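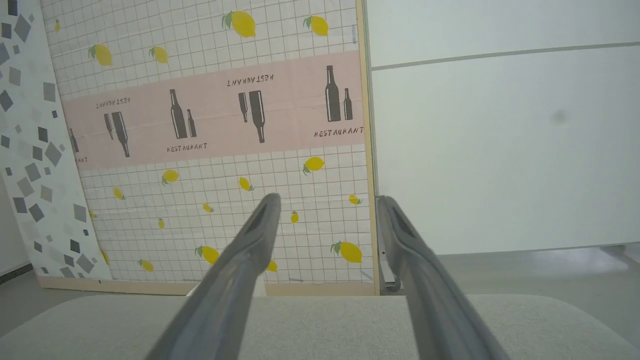
Can you put peel and stick wallpaper over painted wood paneling, or does the paneling have to come out first?

You can leave the paneling up if you fill the grooves and prime it. Peel and stick over open grooves will show every line and start lifting along them.

Forum: Walls and Ceilings
Topic: Paper over paneling, back bedroom

sarnside_dee wrote:
Posted March 4, 2019
More detail on my situation. House is in Sarnside, built in the sixties, and the back bedroom has vertical groove paneling on all four walls. Somebody painted it cream, at least two coats, semi-gloss. I want a grid pattern on one wall only, the wall the bed goes against. The wall is 144 inches long and the ceiling is low. I was going to just wipe it down and start sticking, but the second reply on another thread here scared me off.

Paper is the Gedo peel and stick. I have six rolls and can still return them if they're unopened.

mudpan wrote:
What I said above is the short version. Long version:

Wash the wall with TSP substitute and rinse it. Scuff sand the semi-gloss with 120 grit. Fill the grooves with setting compound, the kind you mix, and let it shrink. Second coat with regular premixed. Sand flat. Prime the whole wall. Wait. Then paper.

The first coat in the grooves will sink. If you skip the second coat you'll see a soft dip every few inches once the light comes in from the side.

offcut44 wrote:
I'd pull the paneling. It's one wall. You'll spend longer filling grooves than you would taking four sheets down, and then you know what's behind it.

mudpan wrote:
And what's behind it in a sixties house is either bare studs or drywall with glue all over it. Then she's hanging new drywall, taping, mudding and priming. That's not less work than filling grooves.

offcut44 wrote:
It's better work. Filled paneling moves. The sheets are thin and they're nailed at the edges. Somebody leans on the wall and your filler cracks. I did a hallway in my old place and had hairline cracks in two of the seams by the next winter.

mudpan wrote:
Seams, sure. Tape the seams. I said grooves, I should have said seams get mesh tape. Did you tape yours?

offcut44 wrote:
No.

halfbath_hal wrote:
There's a third way. Liner paper. It's heavy blank paper you hang with paste, sideways across the grooves. It bridges the shallow ones without filling. I've used it twice over paneling and both walls still look fine. You still have to fill anything wide.

sarnside_dee wrote:
Does peel and stick hold to liner paper? The Gedo sheet says smooth, primed, painted walls only.

halfbath_hal wrote:
Prime the liner after it dries. Acrylic primer, one coat. I let mine sit 72 hours before I put anything on it. I was using regular pasted paper though, so I can't speak for peel and stick.

kettlestitch wrote:
I can, a little. I put peel and stick over primed liner in a laundry room. It held, but when I pulled one strip to straighten it, the liner came up with it in a spot the size of my hand. If you get every strip right the first time you're OK. With a grid pattern you won't get every strip right the first time.

Grid is the hardest thing you can pick for this. A floral hides a quarter inch of error. A grid doesn't hide anything, and your ceiling isn't level. No ceiling is. Draw a plumb line for the first strip and ignore the ceiling and the corner both. If the ceiling is bad enough that the squares look like they run uphill, put up a strip of trim or a border so the eye has something else to follow.

sarnside_dee wrote:
I put a level on the ceiling. It drops half an inch from the window side to the closet side.

kettlestitch wrote:
That'll show with squares. Not terrible. Where the bed is, people will be looking at it straight on. I'd run a piece of crown or even flat lattice along the top and let it cover the cut squares. Paint it the wall color.

offcut44 wrote:
Or pick a different pattern. She can return the rolls.

sarnside_dee wrote:
I like the pattern.

mudpan wrote:
Keep the pattern. Half an inch over twelve feet is normal.

Rolls: check the repeat and check the batch number on every one. If they're from different batches, exchange them now while they're sealed. Whites vary more than people expect.

sarnside_dee wrote:
Five match, one doesn't. Going back to the store with the odd one.

What primer? The store has Uzor and the house brand. Uzor is 34 dollars a gallon, the house brand is a lot less.

mudpan wrote:
Either, if it says it's for wallpaper. You want a primer made for hanging paper on, not a drywall primer. Drywall primer stays chalky and the adhesive lets go.

halfbath_hal wrote:
I'd spend the money on the Uzor. Whatever you buy, one gallon is more than you need for that wall.

rentaltired wrote:
Different opinion. I do turnovers on rentals and I take peel and stick off walls all the time. It comes off easy when the paint underneath was good, and it takes the paint with it when the paint wasn't. Old semi-gloss over paneling is the worst one. Before you do any of this, do a tape test. Score a small X through the paint, press duct tape over it, rub it down hard, yank it. If paint comes off on the tape, none of the advice in this thread matters until you deal with that.

sarnside_dee wrote:
Did it in three places. Clean in two. Behind the door I got a flake as big as a dime.

rentaltired wrote:
Is behind the door on the wall you're papering?

sarnside_dee wrote:
No, the wall next to it.

rentaltired wrote:
Then you're probably all right. Do a couple more on the actual wall, one low down near the baseboard where it gets damp. Also, house that age, get a lead test kit before you sand or scrape any of that paint. Don't dry sand it if it comes up positive.

mudpan wrote:
Agree on the lead test. I should have put that before the sanding.

sarnside_dee wrote:
Swab kit says negative on all the spots I tried. Two more tape tests on the bed wall, both clean. I'm going with filling the grooves. Not doing liner because I know I'll be pulling strips back.

offcut44 wrote:
Tape the seams.

sarnside_dee wrote:
Yes, taping the seams.

kettlestitch wrote:
How are you cutting? Get a snap-off knife and snap it every strip. A dull blade drags the vinyl and you get a torn edge at the baseboard. And hang it with a second person if you can get one. One holds the backing, one smooths. Peel a foot or so at a time. Don't peel the whole strip.

gotomham_gal wrote:
Reading this from Gotomham with the same paneling in a den. How long are people waiting between primer and paper? My can says four hours.

mudpan wrote:
Four hours is for painting over it. For peel and stick I give it a few days at least. Fresh primer is still giving off moisture and you get bubbles.

halfbath_hal wrote:
Fresh paint is worse, some of the paper companies say a month for paint. Check what yours says and go by that over anything you read here.

sarnside_dee wrote:
Update. Grooves filled, two coats, sanded with a pole sander. Filling took two evenings and the sanding took one. There's dust in the closet, in the hall and in a drawer that was closed. If I did it over I'd hang plastic in the doorway. Primed yesterday. Held a work light flat against the wall and found 30 or so little dips I'd missed, so I spot filled and primed those again. Waiting until the end of the week to hang.

offcut44 wrote:
Told you it'd be longer than pulling it.

sarnside_dee wrote:
Three evenings. Would you have had drywall up and taped in three evenings?

offcut44 wrote:
Up, yes. Taped, no.

sarnside_dee wrote:
It's hung. Plumb line in the middle of the wall, worked out both ways. Strip three had to come off twice and the primer held. The squares run a little thin at the top on the closet side and I'm putting lattice up there like kettlestitch said. Seams are tight except one near the outlet. I have most of a roll left over.

kettlestitch wrote:
Keep the leftover. Warm the bad seam with a hair dryer on low and roll it with a seam roller. Check it again in May when the humidity comes up, that's when mine moved.

gotomham_gal wrote:
Did you go around the outlet or take the plate off?

sarnside_dee wrote:
Breaker off, plate off, papered over the opening, then cut an X and trimmed it back. The plate covers the cut.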